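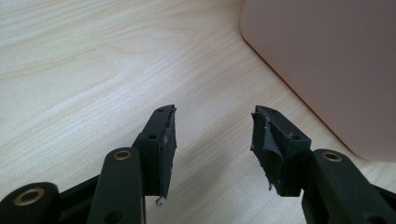

Section 4: Oiling and looking after your Valtitwood table top

Your Ruddock table leaves our workshop with one thin coat of oil already on it, which is enough to see it safely through the journey to your door but not enough for family life. Before the first proper dinner we'd like you to give it two more coats. It's a pleasant job for a Saturday, and there is very little you can do to the table that can't be put right with a bit of sanding and some patience.

You will need the tin of Avitz table oil from the accessories carton (part number 808), the grey sanding pad, three or four lint-free cotton cloths and a pair of thin gloves. An old T-shirt cut into squares does beautifully for the cloths, so long as it has been through the wash a good few times.

Before you begin

Let the table stand in its room for two full days with the wrapping off. Wood takes up and gives off moisture as it settles, and a top that has come straight out of a cold van in October won't take the oil evenly. Keep it well away from radiators while you wait, and please don't be tempted to hurry things along with a fan heater.

4.1 First coat

1. Wipe the top with a barely damp cloth, then leave it for an hour to dry. You may find the surface feels slightly furry afterwards – quite normal, and the next step deals with it.

2. Rub the whole top lightly with the sanding pad, always going along the grain. Where the grain swings round in a curve, follow the general run of the board and don't try to chase every line. Ten minutes is usually plenty.

3. Brush off the dust, and go over the top once more with a dry cloth.

4. Stir the oil well with a flat stick. Shaking the tin makes bubbles, and the bubbles do like to end up on the table.

5. Pour a small puddle on to a cloth and spread it thinly, beginning at the far end and working back towards yourself. A standard top takes 200 ml for the first coat. The extending model takes 283 ml with both leaves in.

6. Wait fifteen minutes, then wipe away everything that hasn't soaked in. Do be thorough here. Oil left sitting on the surface turns sticky and is a nuisance to shift.

CAUTION: Cloths soaked in oil can heat up and catch fire by themselves. Lay them flat outdoors to dry, or drop them into a bucket of water, before they go in the bin. Never leave them screwed up in a heap.

4.2 Second coat

1. Leave the first coat overnight with a window open a crack.

2. Repeat steps 5 and 6 above, using half as much oil. There's no need to sand again unless you come across a rough patch.

3. Keep the table clear for a day, and hold off from hot dishes and wet glasses for a week.

Note: The colour will deepen a little with each coat and then mellow over the first summer. If you are leaving a runner or a large bowl in one place, move it every so often so that the wood underneath can keep up with the rest.

4.3 Extending model only

With both leaves fitted the top measures 1,858 mm from end to end. Oil the leaves at the same time as the main top, even if you only expect to use them at Christmas, and remember the narrow edges where they meet. Let these dry completely before you close the table up, or the leaves may stick together.

4.4 Everyday care

Wipe up spills as you notice them, and clean with warm water and a drop of washing-up liquid, well wrung out. Avoid spray polish, bleach and anything with a scouring side. Dusomance felt pads suit the undersides of lamps and heavy pots, and can be trimmed with kitchen scissors.

Water rings generally fade on their own in a few days. For one that lingers, see 5.2, Marks and scratches.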